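Re: [demos-list] empty starts, keep or trim?

From: Merike Sepp
To: demos-list

Kristaps, answers under your points. Two stills from the white surface set first, both with the jaws open and nothing between them.
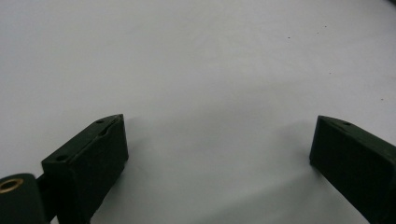
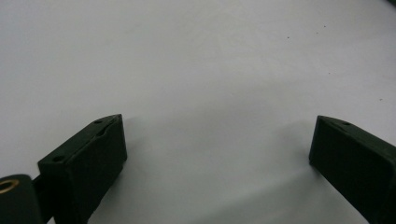
Isero Handheld Demonstrations Group, Data Collection

Kristaps Vanags wrote:
> I went through the March upload for the Tanui task and a lot of the
> episodes begin with the gripper open over a blank surface. In some
> of them I count more than 50 steps before anything comes into view.
> Can we trim these before training? Also, are the specks at the upper
> right on the lens or on the table? They are in every one I opened.

On trimming: please don't cut them all. The policy Jirayu trained on the fully trimmed set closed the fingers as soon as it was started, whether or not there was anything to grasp. It had hardly any examples of an open gripper with nothing to do. We now have 676 episodes for this task and I would like to keep the full lead-in on 100 of them. For the others, cut to 10 steps before the first object appears. Ülle has a script for that in the Putness folder. It writes a new file and leaves the original alone.

Please also keep a few clips that are empty from start to end. Label them "no object" and leave the task field blank. Last time they went in with the task name and were scored as failures, so the success rate in the Storarov report was wrong and Triin had to redo the table.

On the specks: I can't tell from stills. There are four of them in both of the ones above, small and dark. To check, move the gripper sideways over the same surface and see whether they stay put in the image. If they do, clean the lens and record a short clip afterward so we know which episodes come before the cleaning. If they move with the surface, leave them. I would like some variety in the surfaces anyway, and a perfectly clean one doesn't help us.

One more thing about the shadows. The soft gray between the fingers changes when the lamp is moved, and the first model seemed to react to it. Please record the next 400 with at least three lamp positions and write the position in the notes column. Jirayu is using 1, 2 and 3 for left, right and overhead.

I can take the relabeling if someone else does the trimming. Kristaps, tell me which folder you were looking in, because I see two with the same name.

Merike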